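Search this book Go

Chapter 4
Looking After a Two-Arm Cell

Last updated: February

A two-arm cell needs more daily care than a single arm. Each arm has its own base, cables and gripper, and both work over the same mat. In this chapter we follow the cell kept by Poonam Awasthi at Kisis, where the arms are set up to lift lids from cooking pots. The work is light, but a lid is awkward to hold, and a gripper that has drifted a little will slide off the rim.

The morning check starts at the bases. Look at the status light on each one, then follow the cables back from the base by hand. Feel for kinks and for plugs that have worked loose. Next, bring each gripper slowly to a pot and stop.
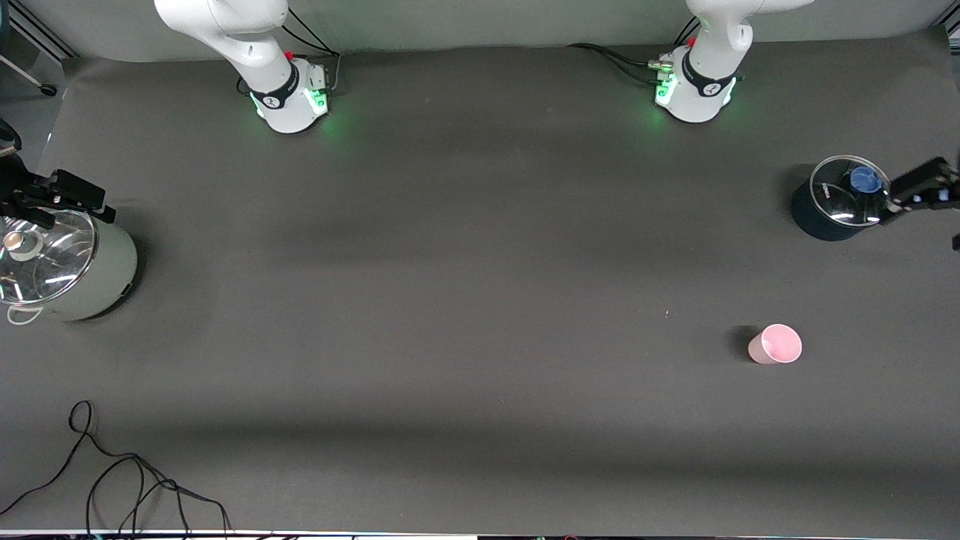

Figure 4.1 Both grippers at their pots. The status lights on the two bases are green.

Write down the stopping position of each arm before moving on. Awasthi's team keeps these readings in a paper log beside the cell and compares them every Monday. A change of 4 mm or more means the arm must be set up again from its home position (see Section 4.3).

The fingers come next. Check the bolts that hold them to the bracket, and tighten any that turn under light finger pressure. Wipe the jaws with a dry cloth. Do not use oil.
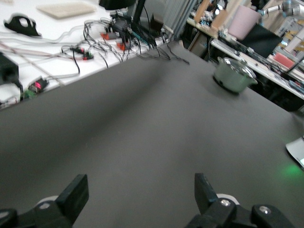
After the fingers, run the empty cycle 10 times at low speed with the pots taken off the mat. Listen to each joint in turn. A joint that clicks should be noted in the log even if it moves freely. At Kisis the fingers are changed after 1000 lids, and the cables are looked over from end to end every 300.

Section 4.1 deals with the bases and their fixings. Cables are covered in Section 4.2.

Contact the editors: Ravindra Sachdeva, Filipa Caldeira
© Pamesance Back to top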